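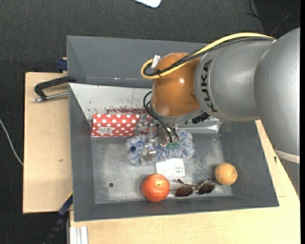
Learning to repair accordions in Flivanham

The workshop is on the second floor, above a bakery, and in the morning the smell of bread comes up through the boards. The woman who works there has repaired accordions for 24 years. She asked me not to print her name. "People who need me know the door," she said. Then she made tea and continued to work while we talked.

She came to the trade by her grandfather's instrument, an old Stoica with a torn bellows. No shop in Flivanham wanted to touch it. A repairer in Erkero agreed, but only if she would sit next to him and hand him the tools. She stayed two years.

"The first months I was scraping old wax," she told me. "Only wax. I was angry in the evenings. But after that my fingers knew how the wax should break, and when it is too old."

I asked what is the most difficult part. I expected she would say the tuning, but she pointed at the leather.

"The small valves on the reeds. When one is curled, the note comes late, and the player thinks his finger is slow. A man came to me who had practiced the same waltz the whole winter because of one valve. I changed it before lunch. He was not happy, he was a little bit insulted!"

Her prices are written on a card by the door, and she has not changed them since September. A full retuning takes her several weeks - she tunes, leaves the instrument to rest, and then tunes again. Customers often ask to have it faster. She says no, and usually they wait.

About new instruments she speaks with care. She likes the Hevevel for children, as it is light and the straps are well made. For herself she would not buy one. "The sound is clean, but I want some air in it. You hear the bellows, you hear that somebody is breathing."

She does not have an apprentice now. The last one left for a job with a salary, and she says this without bitterness. On Thursdays she used to teach a group of beginners, and I asked if she misses it.

"I miss the noise," she said. "Not the playing."

Before I left she took her grandfather's accordion from the shelf and played the beginning of a polka. In the middle one button stuck. She lifted it with her nail and played on to the end.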